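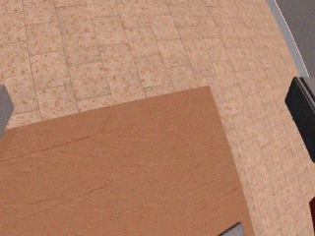
Item 1, wrist camera model. Two-arm bench build, Parham shared workshop, February 2019. The Esell scene file now loads with the lens distortion term switched on. Previous renders used a pinhole lens and did not match the wide lens ordered for the bench. With the term on, floor tile joints bow toward the edges, and the gripper fingers come in at both sides with most of the tabletop clear between them. Agreed that the finger colors (one gray, one black) stay as they are in the model until the printed parts are chosen. Distortion values to be checked against a printed grid when the real lens is delivered.

Item 2, stand. The Gestwood drawing was reviewed. Crossbar on top, one center post, angled bracket each side. Bracket bolt spacing is 104 mm on the drawing and 100 mm in the scene file. The drawing is correct. Scene file to be changed before anyone drills. Kuusk quoted $2,315 for both brackets and the post, cut and drilled, paint not included. Accepted. Lead time is seven weeks, so the stand will not be ready in March as first planned.

Item 3, work area layout. The mat keeps its dot pattern. The gridded unit goes under the left arm, and the black board stays on the right half of the mat with a strip of mat open between them. Right arm parks high with the fingers apart. Left arm approach is still at low speed in the scene file and will stay so until the collision shapes for the gripper body are tightened.

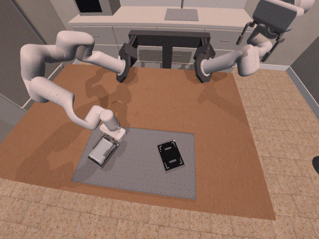 Iman Saber asked whether the center post leaves enough room for both cable runs once the arms are hung from the brackets, and wanted the left run outside the post in any case, even if it costs a longer cable. Discussion followed. Outside routing adopted for the left arm. Right arm routing deferred until the bracket sample is in hand.

Item 4, workshop use. Bay 5 is reserved for the build until the stand is bolted down. Saw hours are unchanged. Emergency stop to be wired before the first arm is powered, with the button on the front edge of the bench.

Actions
Bolt spacing in scene file: Iman Saber
Order to Kuusk, deposit: workshop account
Lens grid print: open
Left cable length, measured outside the post: Iman Saber

Search minutes Enter keyword Go

This site uses cookies to remember your login. Accept Settings

Contact | Copyright Parham Workshop | Back to top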